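Achat d'une Zindwood d'occasion : l'historique a un trou, vous feriez quoi ?

Publié le 1 octobre 2018 par breizh_diesel

Bonsoir à tous,

Je tourne autour d'une Zindwood break depuis deux semaines et j'aurais besoin d'avis extérieurs, parce que ma femme en a marre de m'entendre. La voiture est chez un garage Delić, 84 000 km au compteur, boîte manuelle, intérieur propre, prix dans la moyenne. Le vendeur est sympa, il m'a laissé l'essayer tout seul. Bref, j'étais prêt à signer.

Sauf que j'ai demandé le carnet d'entretien (le vrai, en papier) et là il manque 2 révisions d'affilée. Les tampons s'arrêtent, puis ça reprend chez un autre réparateur, comme si de rien n'était. Le vendeur me dit que l'ancien propriétaire faisait ses vidanges lui-même. Pas de factures d'huile, pas de filtres, rien.

Le contrôle technique est vierge ou presque : un défaut mineur sur un essuie-glace. Alors, je fonce ou je laisse tomber ?

marcel_du_garage a écrit :

Salut breizh,

Tu laisses tomber. Un gars qui fait ses vidanges, il garde au moins un ticket de caisse dans la boîte à gants. J'ai fait vingt ans de mécanique et quand on me raconte ça sans le moindre papier, je comprends que la voiture a roulé avec la même huile. Sur ce moteur en plus, la chaîne n'aime pas du tout.

lulu_picasso a écrit :

Pas d'accord avec Marcel ! Mon père n'a jamais gardé une facture de sa vie et ses voitures allaient toutes au bout du monde. Si le moteur démarre bien à froid et ne claque pas, moi je négocie et je prends. À ce prix-là on ne peut pas demander un dossier complet avec les enveloppes. 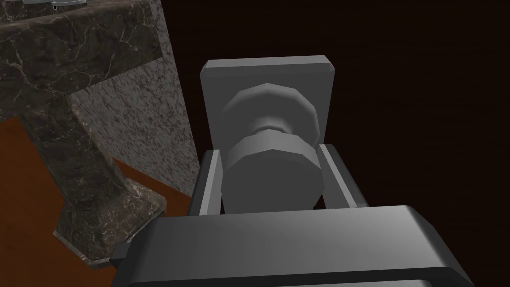
Après, il faut voir aussi ce que tu en fais. Si c'est pour aller au boulot et emmener les gamins au judo, tu ne vas pas lui tirer dessus. Par contre si tu comptes tracter une caravane, là oui, je serais plus prudente.

breizh_diesel a écrit :

Merci pour vos retours. Pas de caravane, non, juste un porte-vélos l'été. Pour le démarrage à froid je ne peux pas vous dire, le moteur était déjà chaud quand je suis arrivé - le vendeur l'avait sortie du parc pour moi.

marcel_du_garage a écrit :

Déjà chaud, tiens donc. Tu y retournes à l'ouverture, sans prévenir, et tu poses la main sur le capot avant de dire bonjour.

Špela Softić a écrit :

Bonjour, je passe par là parce que j'ai eu presque le même cas avec ma Fleltmont. Carnet incomplet, vendeur charmant, etc. J'ai demandé le nom du réparateur qui avait repris l'entretien (il est sur le tampon !) et je l'ai appelé directement. Il m'a lu le kilométrage noté sur sa fiche et ça collait avec la suite. Il n'était pas obligé de me répondre, mais il a été adorable. Demande aussi la copie des anciens contrôles techniques, le kilométrage est écrit dessus à chaque fois. Chez moi il y en avait 2 et ça m'a bien rassurée.

lulu_picasso a écrit :

Ah oui, très bonne idée les anciens contrôles, je n'y pense jamais. Moi je regarde surtout l'usure du volant et des pédales, mais bon, un volant ça se change.

marcel_du_garage a écrit :

Le kilométrage ne dit rien sur l'huile. On peut avoir un compteur juste et un moteur fatigué. Je maintiens. Si tu y tiens vraiment, tu fais payer une vidange et un contrôle de la chaîne par le garage AVANT de signer, et tu le fais écrire sur le bon de commande. À l'oral ça ne vaut rien.

tonio84 a écrit :

Je roule en Priden depuis 5 ans, achetée sans aucun carnet, zéro souci à part une batterie. Voilà, c'était mon témoignage.

marcel_du_garage a écrit :

Et mon oncle fumait deux paquets par jour.

breizh_diesel a écrit :

Bon, j'ai eu le garage au téléphone. Ils sont d'accord pour la vidange, pour la chaîne le vendeur doit « voir avec le chef ». Il me trouve aussi les anciens contrôles. En attendant je n'ai rien versé, pas même l'acompte qu'il me réclamait. Mon leasing court jusqu'en novembre, donc je ne suis pas à pied.

Špela Softić a écrit :

Tu as bien fait pour l'acompte. Pense à relire la garantie aussi, la mienne excluait la distribution et je l'ai vu le soir chez moi, une fois tout signé.

breizh_diesel a écrit :

Noté, je demande les conditions par mail et je vous redis.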